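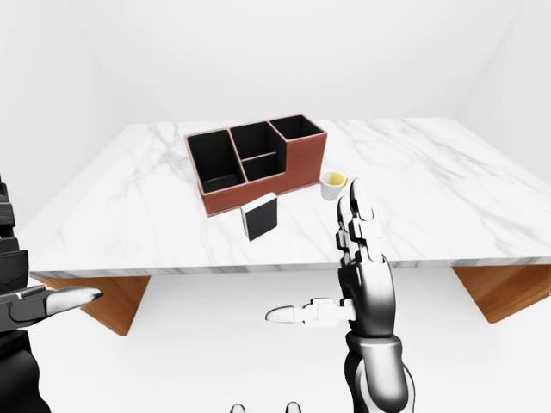

4. Where small items end up

4.1 Background to the desk survey

Earlier work on office storage has mostly dealt with paper. Filing cabinets, trays and shelves have been measured and compared for decades, and the advice given to office managers still leans on that work. Much less has been written on the small items that people keep within reach: pens, clips, chargers, keys, lip balm, loose change, spare glasses. As paper has gone down, these items make up a larger part of what is on a desk, and they are handled many more times a day than a binder is.

The two sites in this study were the Toltus claims office in Tarkeneck and the Metwally design office in Lolis. Both had moved to smaller desks in the year before the survey. Toltus removed the drawer units at the same time, while Metwally kept a narrow drawer under each desk. Staff at both sites were free to bring in their own holders, and the employers supplied none.

A total of 590 staff were asked to take part. Of these, 416 returned a complete form. The forms went out on a Thursday in July and were collected in the same week. Holiday absence explains part of the shortfall at Toltus, where two teams were away. We did not send reminders.
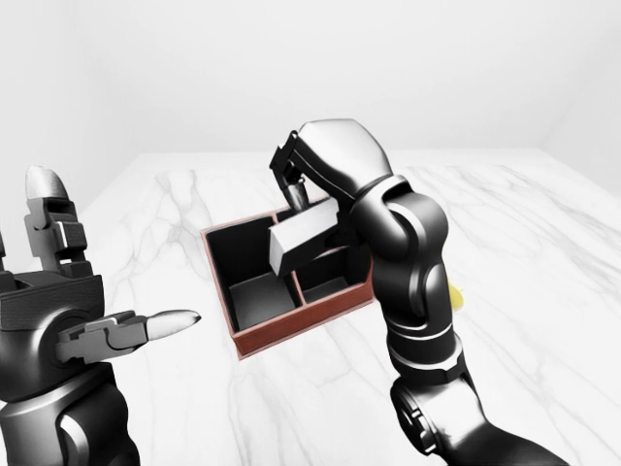 Mareike Rothe

4.2 Form and coding

The form had two pages. On the first, respondents listed the items on the desk surface at the time of filling in the form and marked the ones they had used that day. On the second, they noted where each item was kept when not in use. Five places were offered: loose on the surface, in an undivided holder (a cup, a bowl, a box), in a divided holder, in a drawer, or in a bag or coat. A sixth line was left blank for other answers. The most common entries on it were "on the monitor stand" and "windowsill," and both were coded as loose on the surface.

An item was coded as "homed" if the respondent gave a single place for it and the item was in that place or in use. It was coded as "drifting" if more than one place was given, or if the respondent wrote that it moved around. Two coders worked through the forms separately. They disagreed mainly over cables, which respondents often described as plugged in and put away at once. We settled on treating a cable as one item wherever its free end was kept.

4.3 Divided and undivided holders

Of the returned forms, 200 reported at least one divided holder. Compartments varied a good deal in size and depth, and the match between compartment and item seems to matter more than the number of compartments. Respondents with one large section and several small ones tended to use the large one for tall items such as pens and scissors, and it was also the section most likely to collect things that had no other place. 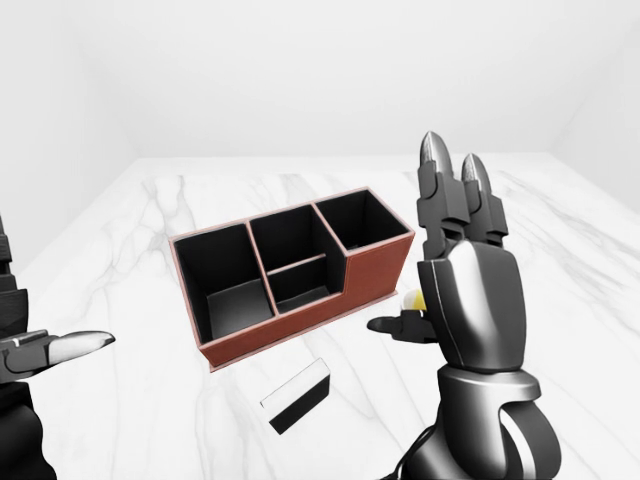
Figure 3. Desk organizer with black-lined compartments of different sizes.

Deep compartments raised a problem of their own. Short items dropped into them were hard to see and were often reported as lost, then found again when the holder was tipped out. Several respondents at Metwally wrote that they had put folded paper or a small box at the bottom of the deepest section to bring the contents up. Others had given up on that section and kept receipts in it. Dark interiors were mentioned in the comments too, mostly in connection with black clips and memory sticks.

Undivided holders did well for pens and poorly for nearly everything else. In a cup, clips and coins sink under the pens, and the usual way of reaching them is to empty the cup onto the desk. Some of the items poured out this way stayed on the surface and were then coded as drifting.

4.4 Drawers

The drawer at Metwally took fewer items than we expected. Respondents used it for things needed once a week or less, and for food. Items used daily were left on the desk even when the drawer was almost empty. Opening it meant moving the chair back, and this was the reason given most often.

A group of 19 respondents, all at Toltus, reported keeping nothing on the desk at the end of the day. Most of them shared a desk and carried their things in a bag. Their forms are left out of the comparison in Section 5 and treated separately in Section 6, together with the comments on shared desks.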